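Horavent Junior Focus Mitts (pair)

Item 3487
Sold in pairs, left and right
Ages 4 to 10

I'll be straight with you, I never meant to stock kids' pads at all. When I started the shop in Liddale it was all grown-up stuff, big heavy Thai pads and gloves that smelt of the van. Then my own daughter took up kickboxing and wanted to practise in the kitchen every single night, and I was holding up a sofa cushion for her. My wrists were in bits!

So I tried every small mitt I could get hold of, and these were the ones we kept. They're curved a bit so a little fist lands in the middle (most of the time), and the back has a proper strap you can pull tight with your teeth if you have to. I've got big hands and they fit me fine. My wife has small ones and she just does the strap up another notch.

They're light, and that matters more than you'd think when you've been holding your arms up for ten minutes after work. There's enough padding for a child's punches and light kicks. Please don't let a teenager loose on them, I've got the Lamont range for that.
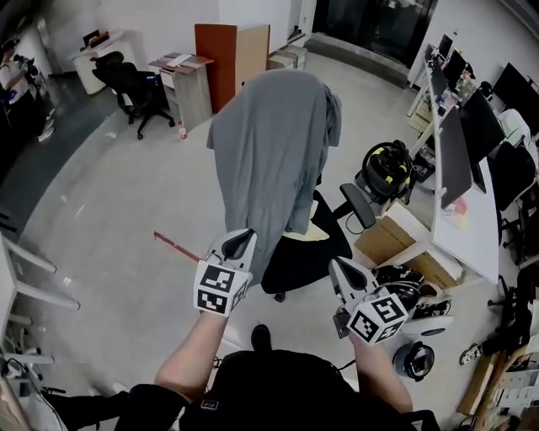
Cameron Bright wrote in to ask whether they'd do for a left-handed child, as the last pair from a shop in Stestham only seemed comfy one way round. Yes, they will! The mitts are shaped for the holder's hands, so it makes no odds which side your youngster leads with. Just swap your stance over and call the numbers the other way.

Cleaning is easy, wipe them with a damp cloth and leave them open to dry. Not on the radiator, please, I did that with our first pair and the cover cracked all along the seam.

They come in red or blue. I've had 373 pairs through the shop so far and the blue always goes first, so if it's showing as out of stock drop me a line and I'll put one by for you from the July delivery. The matching belly pad is item 2852 and goes in the same parcel for no extra postage.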